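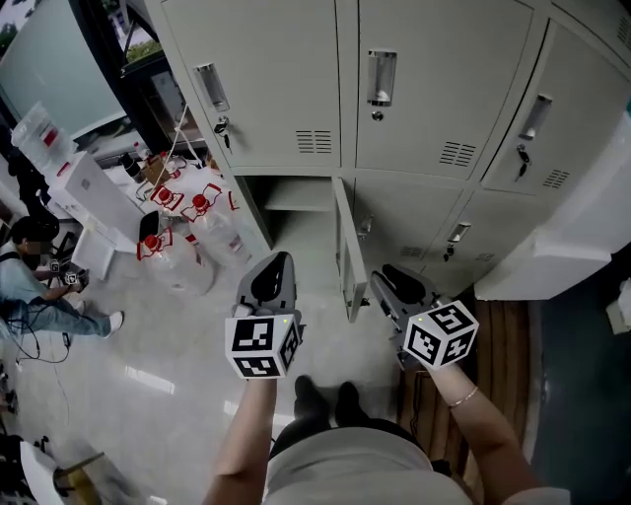
Figure 8. Locker cabinet, lower compartment open.

3.2 Setting the Skutard match clock (football)

1. Switch the console on at the wall and wait for the Silero logo to clear.
2. Press MODE until FOOTBALL shows, then enter the half length in minutes.
3. Enter the home and away names – up to 8 characters each.
4. Set display brightness to 100 for day matches, 50 under lights.
5. Hold START for two seconds at kick-off.

Note: stoppage time is entered by the fourth official, in whole minutes.

Caution: do not unplug the console during play. The score will be lost.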